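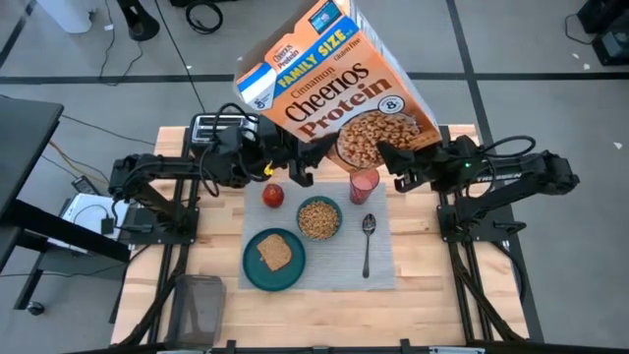 Privwood House, Residents' Meeting
Minutes

Date: 2024-11-10
Place: ground floor kitchen
Present: Zubaida Mohmand (chair and minutes), residents of the first floor, residents of the second floor, the new resident of the garden room
Excused: the attic room (night shift)

1. Minutes of the last meeting

The minutes of the August meeting were read and accepted with one correction. Under the point about the refrigerator it was written that the lower shelf is free for everybody. It should say that the lower shelf is free for vegetables only. The chair has made the change in the kitchen folder.

2. Money in the kitchen account

The account holds $1522. From this we must still pay the yearly service of the stove, and the bill of Biltisia for the new faucet, which is $151. The bill was passed from hand to hand and agreed to be correct. The second floor asked if the travel cost of the plumber was included. It is included, on the second page.

The monthly share for common food stays the same until the next meeting. The garden room pays from the first full month and owes nothing for the days before that.

3. Breakfast table

This point took the longest time.

3.1 Common cereal. The house buys cereal together and it stands open for everybody. The first floor reported that two kinds were often open at the same time and then both became soft. It was agreed to keep one kind open until it is finished, and only then open the next one. For the present the common cereal is the Cinnamon Cheerios Protein in the family size. The garden room asked if it is allowed for a person who does not eat gluten. The box says "Gluten Free" on the front. The garden room was satisfied with this but asked that we read the label each time we change the kind, and this was agreed.

The second floor would like to have a plain cereal without cinnamon. There was some discussion. The chair proposed that the kinds take turns, cinnamon first and then plain, and that we see in the next meeting if people are happy. Agreed, with the first floor saying for the minutes that they prefer cinnamon always.

3.2 Closing the box. The person who pours closes the top flap after pouring and folds down the bag inside. Clips are in the drawer under the kettle. The second floor offered to buy a tall plastic container with a lid. The others thought that a box with its name and ingredients on it is more practical, also for guests. No container will be bought.

3.3 Pouring. Please pour over the bowl, slowly, and hold the box from below when it is full. The family size is heavy for one hand. What falls beside the bowl is picked up by the same person before leaving the kitchen. The first floor found cereal pieces under the bread board again last week and asks for more attention.

3.4 Bowls. The dark teal bowls are for cereal and soup. They should not be used for mixing paint, for soaking brushes or for feeding the neighbor's cat. The person who used a bowl washes it and returns it to the shelf in the same morning. A bowl with milk left in it until evening is very difficult to clean.

3.5 Placemats. It was decided in August to use a placemat under every bowl to protect the wood. Most people do it. The light gray woven ones can be shaken outside the back door and wiped with a damp cloth. They do not go in the dryer. The second floor tried this with an older mat of another kind and it came out with a wave in it, so please be careful with all of them.

3.6 Fruit. Apples on the table are common apples, also when they are lying on somebody's placemat. If you want to keep an apple for yourself, take it to your room. The garden room had believed that a fruit left at a place belongs to the person sitting there and for that reason did not eat any in the first week. The chair apologized that this was not explained when the keys were given.

The order from Ghumman will continue, with red apples instead of the green ones, which stayed until the end every time. Pears were suggested and not accepted, as they become brown too quickly in our kitchen.

4. Toaster

The silver toaster stays at the back of the table. The first floor asked if it could move to the counter by the window, but the outlet there is already used by the kettle and by the radio, and we do not want an extension cord next to the sink.

The crumb tray was emptied during the meeting by the chair. It was quite full. From now on it is emptied by the floor that has kitchen duty, at the end of the duty. Pull out the plug first. Please do not put bread with cheese or butter in the toaster. For this there is the pan.

The attic room had left a written question if we may buy a toaster that takes four slices. The present one has two slots and works well. The question will be discussed again when the attic room can be here in person.

5. The wood of the table

The tabletop is butcher block and needs oil. The first floor has looked after such a table before and explained how to do it: clean, let it dry overnight, put on the oil with a cloth, wait 20 minutes, wipe off what is left. Then nothing wet should stand on it until the next day. The house accepted this method.

For daily cleaning we use Flularitz diluted in warm water, a small amount, and a soft sponge. The green side of the old sponge makes scratches and those sponges have been thrown away. Please do not leave a wet cloth lying on the wood.

The second floor will buy the oil and may spend up to $4 more than last time if the small can is sold out. The first floor will do the work. On the day of the oiling breakfast will be eaten in the sitting room. The placemats and the bowls will go there on the evening before, and the toaster will go on top of the low cupboard. The day will be written on the door.

6. Quiet in the morning

The garden room is directly beside the kitchen and hears the cupboard doors. All were asked to close them with the hand. Felt pads were promised in August by the chair and she has forgotten them. She will bring them this week.

7. Other matters

The recycling. Empty cereal boxes must be flattened, with the inner bag taken out. The bag goes in the other bin.

The second floor is missing a small knife with a black handle.

The radio may be on during breakfast if everybody at the table agrees.

8. Tasks

Zubaida Mohmand: pay Biltisia, bring felt pads, change the order with Ghumman to red apples, put a copy of these minutes under the door of the attic room.
First floor: oil the tabletop, write the day on the door.
Second floor: buy oil, choose the plain cereal.
Garden room: read the label of the plain cereal before it is opened.

The date of the next meeting will be fixed when the attic room has received its new work plan. Corrections to these minutes can be written in pencil in the kitchen folder.

Z. Mohmand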